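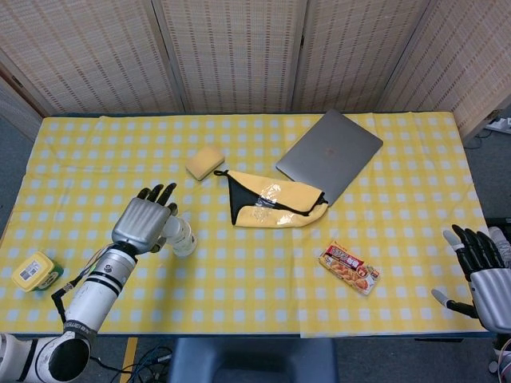 Frequently Asked Questions: Survivor and Spousal Benefits Under the Stelurden Retirement Plan

The Stelurden Retirement Plan pays a monthly pension to eligible former employees and, in many cases, a continuing payment to a surviving spouse or registered partner. The answers on this page apply to members who left service with a vested benefit and to those who are already receiving a pension. Most couples settle these matters at a table at home, perhaps one with a checked yellow-and-white cloth on it, and the Benefits Office encourages members to read the answers together with the person who would receive the survivor payment. Where this page and the Plan Document differ, the Plan Document governs.

What is a survivor benefit?

A survivor benefit is a monthly payment made to your spouse or registered partner after your death. It is separate from any life insurance you may hold and separate from Social Security. The amount depends on the form of payment you selected when your pension began.

Which forms of payment are available?

Members may select a single life pension, a 50 percent joint pension, or a 100 percent joint pension. A single life pension pays the highest monthly amount during your lifetime and stops when you die. A joint pension pays a lower monthly amount to you and continues, in whole or in part, to your survivor. Married members receive the 50 percent joint pension unless they and their spouse elect otherwise in writing.

Why does my spouse have to sign the election form?

The Plan requires written consent from a spouse who would give up a survivor benefit. The signature must be witnessed by a notary public or by a Plan representative. Consent given by telephone or e-mail cannot be accepted.

I am divorced. Is my former spouse entitled to anything?

A former spouse has a claim on your pension only if a court has issued a domestic relations order and the Plan has accepted it. A divorce decree that merely mentions the pension may not be sufficient. Please send a complete copy of the order to the Benefits Office before your pension begins. Review normally takes place within 124 days of receipt, and payment of the disputed portion is held during that period.

How is the joint pension calculated?

The reduction is based on your age and the age of your survivor on the date payments begin. A younger survivor produces a larger reduction. For instance, a member whose single life pension would be $340 a month might receive $321 a month under the 50 percent joint pension. In that case the survivor would receive $160.50 a month after the member's death. Your own figures will differ and appear on the estimate mailed to you with your application.

Can I change my election after payments have started?

No. An election may be changed or withdrawn at any time before the first payment date. After that date it is final, even if you divorce, remarry, or your named survivor dies before you. Members who are uncertain should request a revised estimate before they sign.

What happens if I die before my pension begins?

If you were vested and married at the time of your death, your spouse will receive a preretirement survivor pension. Vesting requires 5 years of credited service. Payments may begin on the date you would first have been eligible to retire, or your spouse may choose a later date in exchange for a higher monthly amount. Members who were not vested have no survivor benefit under the Plan.

Does a survivor pension from the Plan reduce Social Security benefits?

The Plan does not reduce its payments on account of Social Security. Questions about how a Social Security survivor benefit is figured should be directed to the Social Security Administration. The Benefits Office cannot estimate those amounts or apply for them on your behalf.

Are survivor payments taxable?

In general, monthly payments are taxable as ordinary income in the year received. Survivors may complete a withholding form when they apply and may replace it at any later time. The Plan does not provide tax advice.

How should a death be reported?

Please call or write to the Benefits Office as soon as you are able. You will be asked for the member's full name, date of death, and Plan identification number, if you have it. A certified copy of the death certificate must be received before survivor payments can begin. Any payment issued for a month after the month of death must be returned.

I moved and have not received my annual statement. What should I do?

Statements are mailed each June to the last address on file. Complete a change of address form and sign it. A change reported to your former department, or to the Prodano health plan, is not passed on to the retirement plan.

May someone else handle these matters for me?

Yes, if the Benefits Office has a valid power of attorney or court appointment on file. The document must give the agent authority over retirement benefits. A general letter of permission allows us to discuss your account with another person but does not allow that person to make an election.

How do I appeal a decision?

Appeals must be made in writing and should state the decision in question and the reasons you believe it is incorrect. Address the letter to Fereshteh Shahbazi, Plan Administrator, and enclose copies of any supporting records. Do not send originals. General questions that do not involve an appeal may be directed to Bilal Darwish, Member Services.

Related Questions and Forms

Choosing a Retirement Date
Application for Survivor Pension
Spousal Consent Form and Notary Instructions
Domestic Relations Orders: Model Language
Change of Address Form
Tax Withholding for Pension Recipients
Members Formerly Covered by the Jalow Plan

Contact the Benefits Office | Copyright Stelurden Retirement Plan. All rights reserved. | Back to top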